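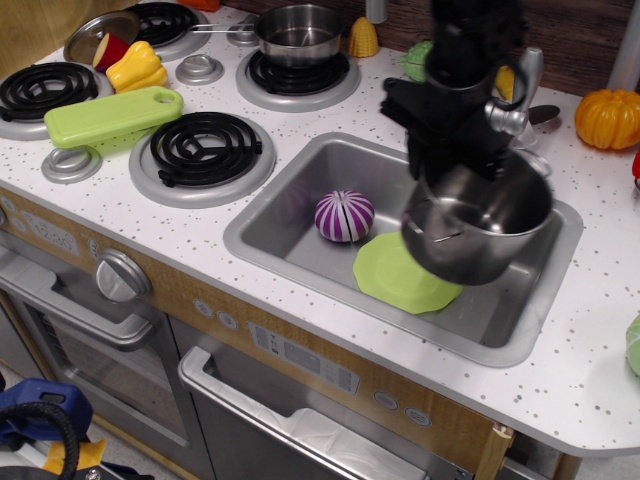

December 27, 2020

Quiet week, so I finally did the play kitchen inventory that Melur has been asking for since May. Everything off the counter, everything looked at, most of it put back where it was. Notes for whoever gets the next turn.

**Counter.** Speckled top is holding up. The gray and brown dots hide crumbs so well that I only found the old modeling clay by running my palm over it. Scraped off with a bank card, then wiped with dish soap and warm water. No scouring powder, please. We tried that on the Ladefoged unit and it now has one very clean, very dull patch the shape of Naheed's enthusiasm.

**Burners.** Four black coils on silver drip pans, none loose. Then there are the three raised silver rings in between, which look like caps off a gas stove. So we own an electric range with gas parts. I have been through the Stotia assembly sheet twice and it shows the rings without a word about what they're for. Left them alone. The effect is of a kitchen that was halfway through switching over when the money ran out.

**Sink and faucet.** Sink is real stainless, rectangular, better than the one in our break room. Faucet is gray with a curved neck and wobbles at the base. Tightened the nut underneath by a quarter turn and it wobbles less. It has never carried water and I would like to keep it that way. (The Havitz one did, briefly. See the floor.)

**Pots.** The bigger pot and the little saucepan are both stainless and both show every fingerprint. Polished the pot with a dry cloth until I could see the sink in it, and then naturally picked it up with my whole hand. The saucepan's handle is long and thin and catches sleeves, so I've been parking it with the handle pointing left, toward the back burner. It has gone over the front three times this month, and all three times I was the sleeve. One round lid. It fits the saucepan badly and the pot not at all, so I suspect it came with something else.

**Produce.** Going by what's out on the counter:

- Apple, half. Red skin, pale yellow cut face. The other half is missing. Checked the drawer, the spare drawer and under the radiator.
- Bell pepper, yellow, very bright. Fine.
- Corn, yellow, stands on its end by the wall without help. The best-behaved item we have.
- Green thing. Melur says artichoke, Naheed says lettuce. The Wikisholm parts list just says "vegetable, green," so whoever typed it had the same argument and gave up. I've written "green thing" on the bin label and will not be taking questions.
- Pumpkin, orange, ribbed, short stem. Out of scale with everything else. It would not fit in either pan, so I don't know what the menu was supposed to be.

**Board and knife.** The light green board is plastic, with a hole in the handle end for hanging. We have no hook. It drifts onto the left burner because there is nowhere else flat to put it, and I've stopped moving it back. On a working stove this would be a bad afternoon. The knife is a toy with a silver blade and couldn't trouble a banana. I went over the edge for burrs anyway and found none.

**Paperwork.** Order 2118 is the replacement produce set, 11 pieces, still not here. Naheed rang and was told it had shipped, then that it had been packed, in that order.

**To do**

- Hook for the board, right-hand side, low enough to reach
- Find out what the lid belongs to
- Other half of the apple (Melur, try your coat pockets)
- Recheck the faucet nut after New Year
- New dry cloths. The current one has clay in it, my fault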